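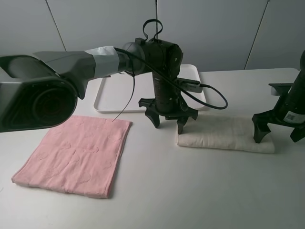
Home > Boards > Manipulation > Control and Planning
Ask | Unanswered | Tags | Log in

Two-arm towel folding: fingertips stop above the table on the last pinch

posted by Aigars Koppel

I have two arms folding hand towels on a white table. The policy puts out end-effector targets in chunks of 50 steps, and a small controller of mine turns those into joint commands. The first fold is fine. On the last one, where both grippers come down at the ends of the towel, the tips stop a little above the table, think it over, and close on the top layer only. Sometimes they close on nothing and carry it very carefully to the tray.

It happens with the white towel far more than with the pink one. I have retrained twice. The loss is lovely. I could frame it.

Planner is Unero with collision checking on, table modeled as a box. Is this a perception problem or do I need more demos? I have 120 now.

Mansa Arthur

More demos. We had 14 and nothing worked, then we had 700 and most things worked. White towel on a white table is also asking a lot of any depth camera, so get a dark tablecloth.

Edileuza Nogueira

Before you spend a month folding towels by hand, log two things on the same plot: the z target coming out of the policy and the z your controller sends. I would bet a decent lunch they part company just before contact.

Unero pads every collision object by default, the table box included. If a target lands inside the padding, the solver gives you the nearest pose it considers legal, which is slightly above where you asked, and it does so without a word in the log unless you turn on verbose. Your policy then sees tips that haven't arrived, asks for the same thing again, and gets the same polite refusal. There is your "thinking it over."

What I'd do, in order:

Set the padding on the table object to zero and leave it alone for everything else. You still want the two arms padded against each other, especially with the grippers working that close together.

Put a force or current limit on the downward move, so that touching the table ends the motion and doesn't trip a fault.

Check how you stitch the chunks. If you blend the old chunk with the new one, the lowest point of the descent gets averaged with the start of the lift and you lose depth there too. Shorten the overlap, or don't blend z while the gripper is open.

As for pink versus white, compare the folded heights. If the white one stacks up thicker, a pinch that starts too high gets only the top of it, and the thinner towel may be letting you off. I wouldn't blame the camera until the plot says so.

Ayane Shibata

Same symptom here with Brukton arms, and mine was the tool frame. I had swapped to longer fingers and never updated the offset, so I was wrong in the other direction and dug two small trenches in the table. Worth measuring from flange to fingertip with an ordinary ruler – mine disagreed with the config file and the ruler won.

Comments

Aigars Koppel: Plotted it. The two lines split right before contact, as predicted. Padding is at zero on the table now and the tips get down to the cloth. Chunk blending is next. I owe Edileuza lunch.

Mansa Arthur: I still say more demos.

Augustina Ofori: Does the padding change survive a scene reload? Mine went back to the default every time the planner restarted.

Edileuza Nogueira: It doesn't. Put it in the scene file.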